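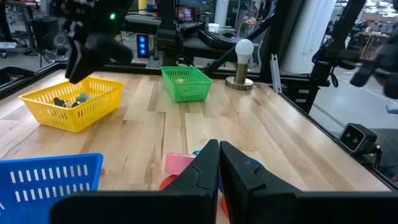 3.2 Baskets, colour and the question of where things belong

Sorting small household things into baskets is such an ordinary job that it has had very little attention of its own, and we think it deserves far more. The choice of where a bottle top or a toy should go is made in a moment, yet it draws on colour, size, the last thing that was put away and (we suspect) a good deal of private taste. The Flariven study grew out of our delight in exactly this kind of choice.

We began from the task used in the earlier Roment work, where people put away 100 small items into plain boxes with written labels. The labels worked well for adults and badly for children under 5, who sorted happily and with great conviction by rules of their own. We wanted to keep those private rules in play, so we dropped the labels altogether and let the colour of the basket be the only hint. This is a small change on paper and it made the sessions much livelier!

The baskets are open plastic ones with slots in the sides, in blue, yellow and green (Figure 3). The slots matter more than we expected when we chose them. A person standing at the table can see a good part of what a basket already holds without leaning over it, and in the pilot sessions people often glanced through the side of a basket before deciding where the next item should go. Solid-walled tubs, which we tried first, gave us slower sorting and a lot of peering. We would urge anyone repeating the task to start with slotted baskets.

Figure 3. The sorting table during a trial, with the blue, yellow and green baskets. The yellow basket holds three small toy items and the green one a small yellow item. Pink and red objects lie on the tabletop, and a table lamp stands to the right of the green basket.

The yellow item in the green basket is a nice case of what we call a crossed placement, meaning that an item sits in a basket of a different colour although a matching basket is on the table. Crossed placements are not scored as mistakes. In the Mercado interviews, people who had made them gave perfectly good grounds: the item was "kitchen", or it was tiny and would be lost among bigger things, or the other basket was simply further away. One person explained at length that toys with faces should be kept together whatever their colour, and then stuck to this rule for the whole session.

Items with no matching basket are just as interesting. Pink and red things have no obvious home in a blue, yellow and green set, and the teal toy in the yellow basket raises a question of its own, as teal could be argued into either blue or green and has gone to neither. We left such items in the set on purpose. They tend to stay on the table until late in a session, and the table itself begins to act as a fourth container, a sort of waiting room. We had planned to record only what went into the baskets. After the first 10 sessions we changed the record sheet so that the resting place of every item on the tabletop was noted as well, and the earlier sessions were run again.

The lamp was kept on the table so that the surface would feel like one in use at home, where tidying nearly always has to go on around something that stays put. It also gives people a landmark. Several of them spoke of things being "by the lamp" when they talked through their choices afterwards, and in our notes this phrase turned out far handier than left or right, which depend on where one is standing.

Each session ended when the person said the table looked tidy to them. We set no target and gave no time limit, apart from a prompt after 300 seconds asking whether they would like to go on. The full record sheet, with the wording of the prompt, follows the layout given by Pakier, with one added column for items left out. We come back to that column in Section 4, where it proves to be the richest part of the whole record.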